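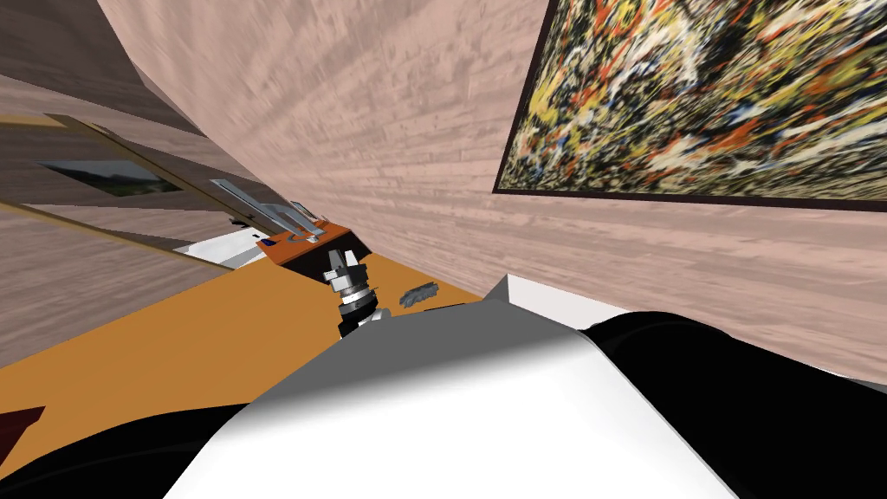
The job was to clear the table. Kimie Yagi had written it on the whiteboard in those words, and under it Rhun had added, in smaller letters, "before lunch."

They had been running the Tarus model in the practice room since April began. The practice room existed only inside the computers at Griltora, but after enough hours everyone talked about it as if it were down the hall. Rhun complained about the painting. Kimie liked the painting. Wichai Chaimongkol had never formed an opinion, and said so when asked.

"Run 44," Kimie said, and started it.

The arm came up over the table and stopped.

"It's thinking," Rhun said.

"It's waiting for a grip score. It wants a number over the limit before it closes."

"My mother clears a table in the time it takes that thing to want a number."

Kimie wrote down the time. The gripper moved a little toward the gray object and stopped again. The score on her second screen went up, then down, then up. She had set the limit herself, after a bad stretch when the model grabbed at everything and threw half of it on the floor. Now it threw nothing. It also picked up very little.

Wichai pulled a chair over. He had spent 24 years in the back of a hotel kitchen before he came to Griltora to tell engineers what clearing up was like. He watched for a while with his arms folded.

"Why the small one first?" he said.

"It picks the closest."

"You take the big thing first. Then you have room for your hands."

"It doesn't know about room."

"So tell it."

Rhun laughed, but Kimie was already typing. She did not know how to tell it. She could give the large objects a better score and see what came of that. It was a cheap change, and the customer, a man named Sota Arai who owned the Iwasaki guesthouses, was coming at two. He had 100 breakfast tables. He had asked one question in every email, and it was always whether it could do one of them yet.

She started run 45. The arm went up the same way, hung there, and then swung off toward the box. The fingers opened. They came down on one side, touched, and backed away. They came down again and closed.

The box moved a hand's width and tipped. It stayed on the table.

"Well," Rhun said.

"That's further than yesterday," Kimie said.

Wichai got up and put his chair back. "When he comes," he said, "give him lunch first – then show him. And I'll clear the plates."

Kimie wrote it down as a partial and set up run 46.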